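Folding the Bag That Won't Be Folded

Every household owns a bag for carrying bags, and a drawer where that bag goes to multiply. Ours held out until July, when it stopped closing. What follows is the method I settled on after trying most of the others, including the one where you shut the drawer with a knee.

First, get everything out and onto a table. A bed is softer and more tempting, and you'll end up lying on the pile. 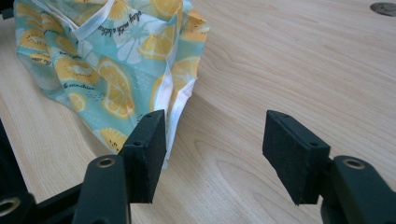

Clemthorpe, July

I started with the fruit one, all citrus slices and cheerful handwriting. It says "sunshine" on it, and it folds with roughly the goodwill of a wet cat. Thin, shiny fabric is slippery stuff and remembers every crease you've ever put in it, so don't fight the creases one at a time. Lay the bag down, put your palm in the middle and push outward. Twice is plenty. You are not ironing a shirt for court.

Next, find the side seams and line them up. If there are no side seams, pick two edges that look related.

Fold in thirds the long way, pressing the air out toward the opening. Start from the closed end or you'll make a small balloon. 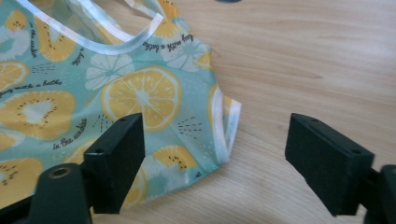
Trim is the stubborn part. A bound edge is thicker than the cloth and wants to stand up, so keep it on the outside of the fold and let it do what it likes there. Tuck it inside and the whole parcel springs open about a minute after you've walked off feeling pleased.

Then roll it, snugly, and stand it on end in a shoebox. My sister-in-law in Bandmont swears by flat squares – she also alphabetizes her soup.

If the creases really bother you, hang the bag in the bathroom while someone showers. Skip the iron unless the label says otherwise, as shiny prints can stick to a hot plate.

Anything with a torn handle goes to the rag box. Two bags live in the car, by the spare tire, where I forget them every time I shop.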